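From: Rosário Lobo
To: cell-upkeep list
Date: November 8, 2025
Subject: Re: grip height on the Mosurside arm

Cristóvão Pinheiro wrote:
> The pick drifts on soft items. Is it the fingers or the
> wrist camera? We last set ours up in March.

On ours it was the fingers. I went through the setup again with the toy ketchup bottle, cap end in the grip, and checked the wrist view first.
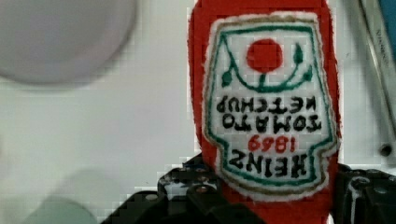 Wrist camera, bottle held by the cap end

The label is a good thing to focus on. If the stitching is readable, leave the lens alone. After that I set the approach height from the side, fingers level with the tabletop.
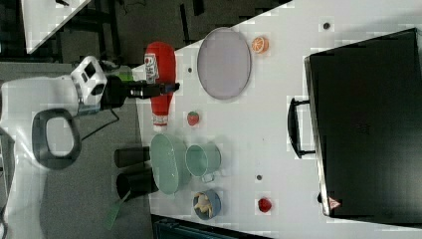 Gripper pointing at the bottle

Closing force is at 12 now, down from 50. Speed stays at 60 percent. Check the cable loop at the wrist with the arm reached out, too -- ours was tied too short.

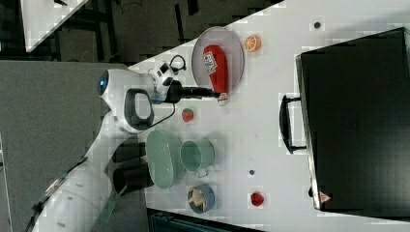
Shagufta Kazmi's answer on the cable was to leave more slack than looks right, then run the full program slowly before tying anything down. She also wants the finger screws checked every 114 hours.

I have put both in the Flirkholm sheet. The plate position is in there as well, so the release point can be taught again after a move. 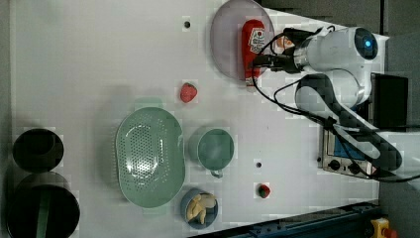

Re-zero the gripper before you change any force values. If the drift is still there after that, send me the log and I will compare it with ours.

Rosário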